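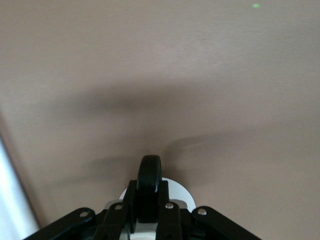

Figura 4.1. Superficie mate con una sombra de bordes difusos y un pequeño punto de luz verde.

Capítulo 4
El sonido espacial en la realidad virtual

Tengo que confesar una cosa antes de empezar: durante mis primeros años diseñando entornos virtuales, el audio me daba igual. Lo dejaba para el final, junto con los créditos y el menú de opciones, y lo resolvía en una tarde con una carpeta de efectos comprados (malos, además). Si vienes del modelado o de la programación gráfica, sospecho que te suena la historia.

Cambié de idea trabajando en Grotine, un recorrido virtual por unas cuevas inundadas que preparamos en el estudio Wellel. La parte visual estaba muy cuidada: texturas decentes, reflejos en el agua, una niebla de la que yo estaba orgullosísimo. Y la gente se quitaba el visor a los pocos minutos diciendo que aquello «parecía pequeño». ¡Pequeño! La sala principal medía 428 metros de largo. Revisamos la escala, la altura de la cámara, la distancia entre las lentes. Todo correcto. El problema era que las gotas del techo sonaban pegadas a la oreja, secas, como si cayeran en un vaso encima de la mesa. Añadimos reverberación, retrasamos los ecos según la distancia a las paredes y la cueva creció de golpe sin que tocáramos un solo polígono.

De eso va este capítulo: de cómo engañar al oído para que el cerebro acepte un lugar que no existe. Vamos a hablar bastante de orejas, aviso.

Empecemos por lo básico. Tienes dos oídos separados por una cabeza, y esa cabeza estorba. Cuando un sonido llega desde la derecha, alcanza antes el oído derecho y llega con más fuerza; al izquierdo le llega un poquito más tarde y con los agudos recortados. A la primera pista la llamamos diferencia interaural de tiempo, y a la segunda, diferencia interaural de nivel. Con ellas colocamos bastante bien las cosas a izquierda y derecha. Para saber si algo está arriba, abajo, delante o detrás necesitamos más ayuda, y ahí entran los pliegues del pabellón auditivo, que filtran el sonido de forma distinta según el ángulo de llegada.

Todo ese filtrado se puede medir y guardar en lo que se conoce como función de transferencia relacionada con la cabeza, o HRTF por sus siglas en inglés. El nombre asusta, pero la idea es sencilla: una receta que dice cómo modifica tu cuerpo un sonido que viene de cierta dirección. La pega es que cada cual tiene la suya. Si usas una genérica, habrá quien oiga detrás lo que tú has puesto delante, sobre todo si no mueve la cabeza. En los apartados 4.2 y 4.3 veremos qué se puede hacer al respecto sin meter a cada usuario en una cámara anecoica.

Para las prácticas usaremos Bradis, un motor de audio con una interfaz fea como ella sola pero muy cómodo para aprender, porque deja ver los filtros mientras trabajan. La escena de partida se llama Pasaribu y es un mercado nocturno con 500 fuentes de sonido. No intentes activarlas todas a la vez, que nos conocemos. Tu ordenador protestará y encima no distinguirás nada: decidir qué se oye y qué se calla es media profesión.

Necesitarás auriculares cerrados, aunque sean baratos. Los altavoces no sirven para estos ejercicios: el sonido del izquierdo también llega al oído derecho y nos estropea las pistas que queremos estudiar.

4.1. Un experimento antes de encender el visor

Siéntate en una habitación tranquila, cierra los ojos y pide a alguien que haga tintinear unas llaves en distintos puntos, sin hablar. Señala con el dedo de dónde crees que viene el sonido y apunta los fallos. Repite la prueba tapándote un oído y luego otra vez, con los dos destapados, pero girando la cabeza libremente.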